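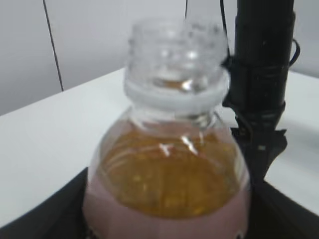
Amber liquid in a clear plastic bottle, with the cap off.

The Cold Tea Summer

By Kenneth Magbanua

When I moved to Tenunville, I did not believe that tea could be sold cold. In my mother's kitchen tea was hot, even in August, and a glass of it left on the table until evening was given to the plants. So I walked past the fridge in the corner shop for a whole year before I bought my first bottle.

Now I buy too many of them. The shop on Castillo Street has one full shelf, and the colors go from pale straw to something near to coffee. I like the ones in the middle, the honey-colored ones. In a clear bottle you can judge this before you pay, and I have become a person who holds bottles against the window while other customers wait.

The color does not tell you about sugar. For this you must turn the bottle and read the small print on the label, and I advise you to do it at least once. Some of my favorites were a disappointment after that. I still drink them, but more slowly.

At home I have tried to make my own. Mrs. Skullari, who had the tea counter at Korton market before she retired, taught me her way. She puts 3 spoons of black tea in a liter of cold water and leaves it in the fridge overnight. In the morning she pours it through a cloth – never a metal sieve, she is strict about this – and adds a little honey which she has first melted in a cup of warm water. Lemon goes in the glass and not in the jug.

My first try was cloudy and my second was bitter, as I had forgotten it until the next afternoon. The third I took to work in a bottle I had washed and kept. A colleague asked which brand it was, and I was proud for the rest of the day.

If you reuse a bottle for this, choose one with a neck wide enough for a small brush, and let it dry with the cap off. The cap I wash separately, because the smell of old tea likes to stay there. After some weeks I put the bottle in the recycling and start again with a new one, so my visits to the shop on Castillo Street continue.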